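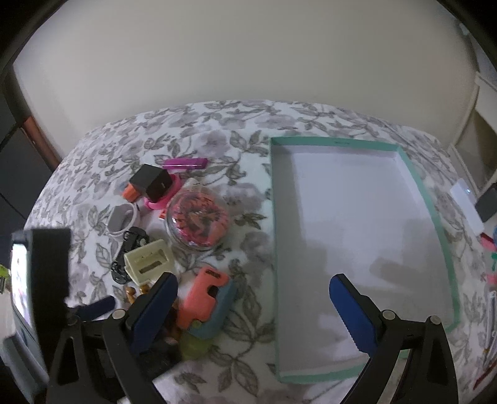 A claim on a digital asset is exercised by signing a message with a private key. The ledger checks the signature against a public key and, if the two agree, the transfer is recorded. The ledger holds no information about who produced the signature or under what authority. Custody is the set of arrangements by which a key is generated, stored, used and eventually retired, and its difficulty comes from the fact that a key is only a number, which can be kept on almost anything. The magenta rectangle lying flat on the quilt among the other small items could be taken for a USB stick or for a lighter, and an auditor who met such an object in a client's inventory could not tell from its outside whether it bore on the balance sheet at all. Physical inspection, which works well enough for bullion and paper certificates, has to be supplemented by evidence of another kind.

Digital Assets > Part Two: Holding and Transfer > Chapter 7
27 min read

7. Custody of Private Keys

7.1 Possession, control and title

Three terms are used in this chapter and should be kept apart. Possession refers to the medium on which a key is recorded. Control refers to the practical ability to produce a valid signature. Title refers to the legal right to the asset. With a banknote the three usually coincide. With a ledger asset they often do not. A courier carrying a sealed backup has possession without control, assuming the backup is encrypted. A former employee who kept a copy of a recovery phrase has control without title. A beneficiary under a will may have title with neither of the other two.

The running case in this part of the book concerns Horkon, a trading firm, and Callutis, the custodian it appoints. Horkon buys 1000 units of a token called Tak and instructs Callutis to hold them. On the ledger the units sit at an address generated by Callutis. In Horkon's books they appear as an asset. Whether they also appear in the books of Callutis depends on the terms of the agreement and on the accounting rules that apply, a question taken up in Chapter 9.

7.2 Storage

Storage arrangements are classified by how readily the key can be used. A hot key resides on a machine connected to a network and can sign at any hour without human action. A cold key is kept off any network and must be brought to a signing device by a person. Between them lies the warm key, which is online but requires a manual approval for each signature. The labels are informal, and contracts that rely on them without a definition have produced disputes.

Most custodians divide client holdings between tiers. The hot tier is sized to meet expected withdrawals over a short period – a single day is common – and the remainder is held cold. In the agreement with Horkon, Callutis may keep no more than 30 units of Tak in the hot tier. A withdrawal above that figure draws on cold storage and is subject to a notice period.
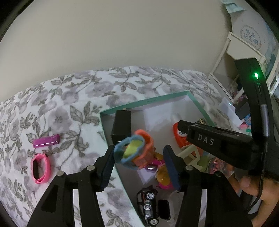 The notice period has a cost. If Horkon wishes to sell a large part of its position during a fall in price, the units cannot reach a trading venue until the cold signing procedure has been completed. The cost can be treated as the price of a reduction in theft risk, and the exercises at the end of the chapter ask the reader to estimate it under several assumptions about volatility.

7.3 Divided control

A single key is a single point of failure in two senses: its loss makes the asset unreachable, and its disclosure makes the asset available to others. Copying the key reduces the first risk and increases the second. Threshold schemes address both. Under such a scheme, signing authority is split into shares, and a stated number of them must be combined before a signature can be produced.

Callutis uses seven shares with a threshold of four. Any three can be lost without loss of the asset, and any three can be disclosed without enabling a transfer. Two of the shares are kept at its Sistosgate facility, so the destruction of that site alone would leave five – still enough to sign. The calculation assumes that losses at different sites are independent. The assumption fails if the same staff have access to several sites, or if all the signing devices run the same defective software.

Threshold schemes also leave open the question of who may lawfully call for the shares to be combined. A scheme can be sound in its mathematics and still be operated on a forged instruction. Section 7.4 deals with the form of a client instruction and the checks performed before it is accepted.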